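Wallpaper season, or how I lost a whole Tuesday to a powder room

Hello again from the ladder. Last month I promised I'd write about papering small rooms, and then I went and bought far too much paper with birds on it, so small rooms it is. 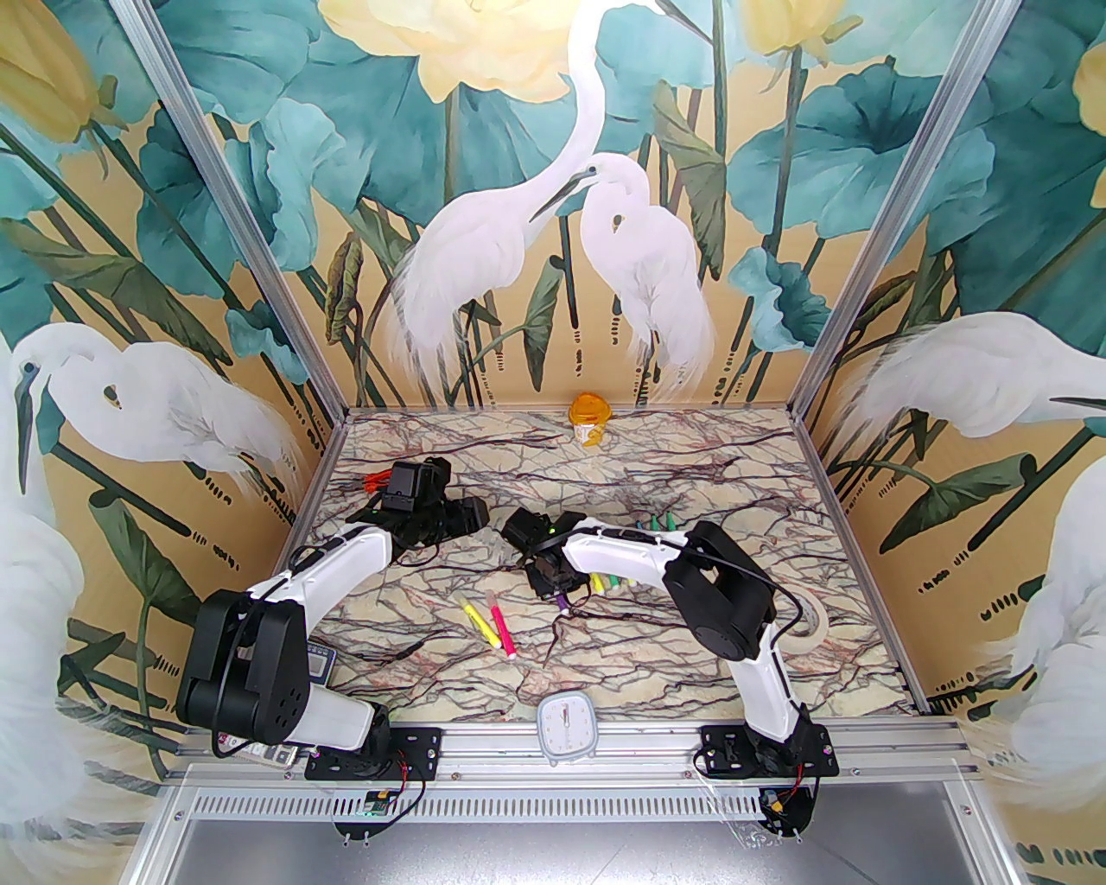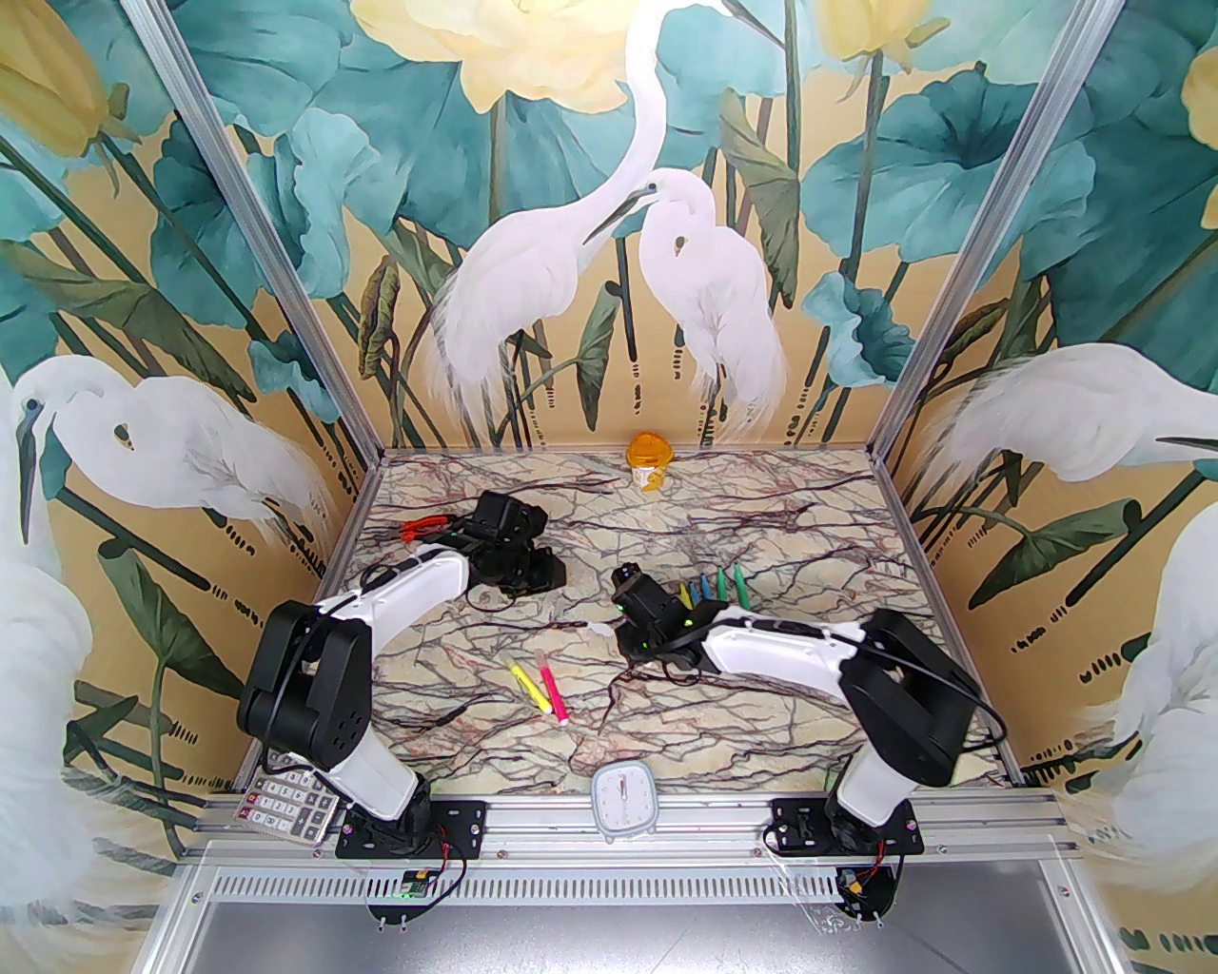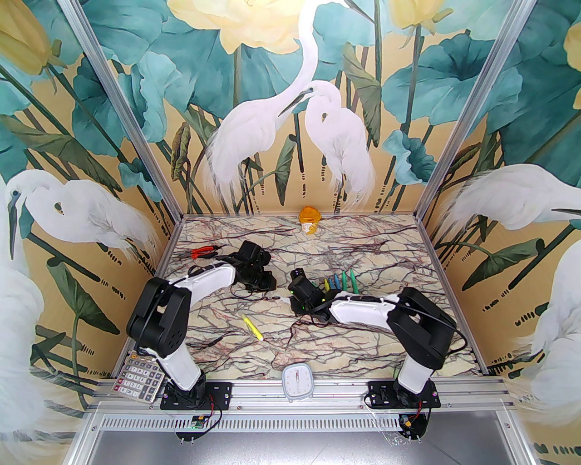 Egrets, lotus leaves and pale yellow blossoms on all three.

Should you hang a big mural pattern in a tiny room?
Go for it, as long as you plan where the main figures land before you cut anything. Small rooms eat patterns in funny places - behind the door, over the toilet tank, in the corner with the pipe - and a bird's head that vanishes behind a towel rail will bug you every single morning.

I do my planning on the floor of the hallway. I lay the panels out in order, number the backs in pencil, and slide them left and right until the bit I like best faces the door. In our powder room that meant starting in the middle of the back wall and working out both ways, which left me with a skinny strip beside the window. Skinny strips are a pain, but I'd take one there over a chopped-up flower at eye level.

The paper I used is from Langlois, in a color they only list as 2201. It's a paste-the-wall kind, and it was much kinder to me than the old stuff my mother used to soak in the bathtub. You do need to let the primer dry overnight. I gave mine until 10 the next morning and it was still a bit tacky behind the radiator, so I went and had a second breakfast.

The whole thing came to $232 with paste and a new smoothing brush, and I have 2 panels left over, which are now drawer liners (gorgeous ones!).

Ismael Rezende wrote in after the March issue to ask about corners. Don't wrap a full panel around an inside corner, Ismael! Cut it so a half inch or so turns onto the next wall, then hang the offcut over that with a fresh plumb line. My walls lean like a tired fence, and this was the only way I got the stems to look straight.

One more thing on paste. Wipe it off the face as you go, with a sponge you keep rinsing. I let a smear sit while I answered the phone and there's now a shiny patch by the light switch that I can find in the dark.

Next time I'm doing ceilings, so if you've ever papered one and still speak to the person who held the other end, write and tell me how.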